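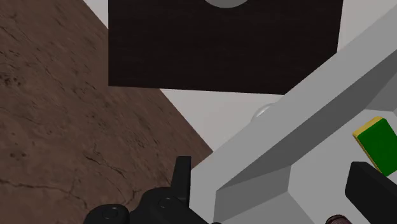 Workshop notes > Stone and surfaces > Entries

Search the notebook Enter a word Go

February, started 7:50

Second round on the crack filler for the Arroyo counters. The Nandance mix we used before became too yellow after curing, so Azra Kolev asked me to try the Fastell resin with brown pigment. The difficulty is always the same: a wide chip accepts filler easily, but a narrow crack accepts only the top layer and remains hollow below. The reddish brown surface in the picture has both kinds of damage I mean, a long thin crack which goes almost level and then bends down, and dark pits grouped close together. For a crack like this I would begin at the bend, because air stays there. The pits I would fill one by one with a needle.

Mix for today: 50 g resin, 5 g hardener, pigment added with the tip of a knife until the color was a little darker than the stone. I make it darker on purpose. Last time I matched it exactly in the cup and after polishing it looked pale, like a scar.

8:40. Filled the first offcut. The resin was too thick and made a bridge over the crack. I warmed the cup in water and tried again on the second offcut, this went much better. Note for Iulian: please do not warm the hardener bottle also, only the mixed cup.

11:15. Surface still sticky when touched with a glove. Left it alone and cleaned the scrapers. The blade from Flurkia has a small notch near the corner and it draws a line in the soft filler. I put it in the box for sharpening.

14:30. Hard enough to scrape. Second offcut is good along most of the length, but there is a low place near one end where the filler sank. It needs one more drop. The first offcut I will keep as a bad sample, it shows the bridge very clearly when you cut across.

Iulian Bratu thinks we should grind every crack open before filling. I do not agree for the thin ones, the repair becomes wider than the damage. We will do one each way on offcut 484 and compare them.

To do: order pigment, the jar is nearly finished. Ask Azra if the client wants matte or polished, I have forgotten to write it down.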